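Products Solutions Support Downloads Contact

Products > Software > Task Planning > Wendgate Sequence

Wendgate Sequence
Task planning and motion control software for two-arm work cells

Wendgate Sequence is a planning and control package for robot cells that assemble, service or take apart equipment built from many small parts. It is developed by Heklow and supplied under licence to manufacturers, repair centres and training institutes. Version 2 was released on July 30, 2020 and replaces all earlier versions.

Overview

An operator describes a job as a set of parts, the places they come from and the places they go. Sequence works out the order of operations, assigns each one to an arm and produces collision-checked paths for both. Where one part blocks access to another, the planner moves the blocking part first or reports that no valid order exists.

Plans are stored as plain text and can be reviewed, edited and signed off before they are run. Each change is recorded with the name of the user who made it.

Modules

Planner. Builds and checks the order of work. A plan of 100 steps can be edited in a single window.

Ding Perception. Locates parts and fixtures from fixed cameras and passes their positions to the planner. Licensed separately.

Briria Control. Runs the plan on the arms, monitors grip force and stops both arms when a limit is passed. Recovery routines may be written for each step.

Part library

The library supplied with Version 2 holds 55 part models for computer service work, including drives, expansion cards and memory modules. Each model carries recommended grip points, an approach direction and a force limit. Users may add their own models from a drawing or a scan. Additions remain on the customer's own server unless the customer chooses to share them.

"Most of the effort in a service cell goes into the exceptions," says Nataša Pavlović, who leads product development for Sequence. "We wanted a technician to be able to change one step without having to rebuild the whole job."

Fixtures and trays

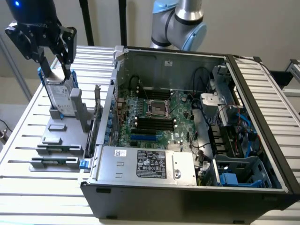

Trays are defined in the same way as any other part of the cell. Each holder is given a name, a position and a list of the parts it will accept, and the planner treats it as either occupied or free. A tray definition can be copied between cells and adjusted with a short calibration routine, normally carried out when the tray is first fitted.

Licensing and support

Licences are issued per cell and include both arm controllers. Software updates and written support are included for 2 years from the date of activation. Training is offered at the customer's site or at the Heklow centre, with the next intake in May.

Requests for a quotation should state the arm models in use, the number of cells and whether Ding Perception is required.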